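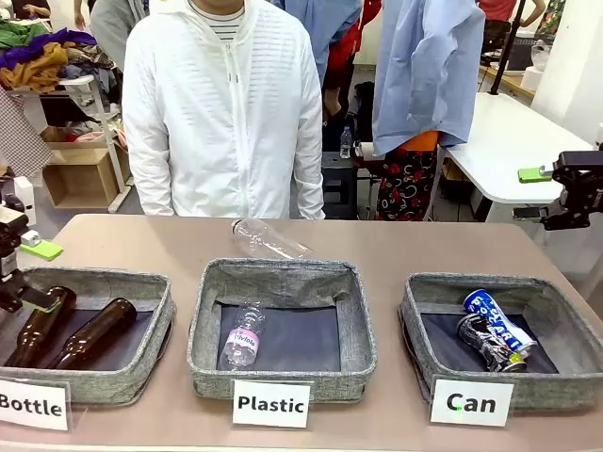 Section 7. Faults and Safe Recovery, Tralto Two-Arm Sorting Station

7.1 Fault 121: Item placed in wrong bin

This fault is recorded when an item is released over a bin whose label does not match the item. Clear plastic bottles are the items most often affected.

1. Press the red emergency-stop button. Do not reach into the bins while either arm is able to move.
2. Confirm that the fault code is shown on the Trideo console.
3. Write down the bin label and the item type in the station log.

CAUTION: Glass bottles may break if a gripper closes on them during a restart. Remove all glass before releasing the stop.
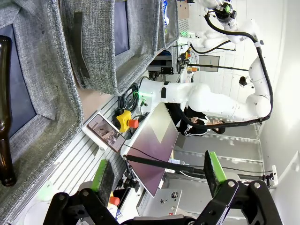 4. Check that the gripper pads are seated and that no cable is caught at an arm joint. Replace any pad that is torn.
5. Take the misplaced item out by hand and return it to the table.

NOTE: Crushed items may be sorted by hand until the fault is cleared.

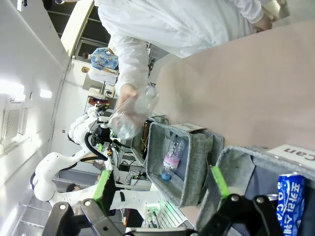 6. Move all staff outside the reach of both arms.
7. Release the emergency stop and run the homing routine at reduced speed.

7.2 Fault 245: Gripper did not open

Follow steps 1 to 3 above. Do not pull on the gripped item. Use the manual release on the console and support the item from below.

WARNING: If either fault occurs two times in one shift, take the station out of service and contact Plitness Technical Support. Service records must be kept with this manual.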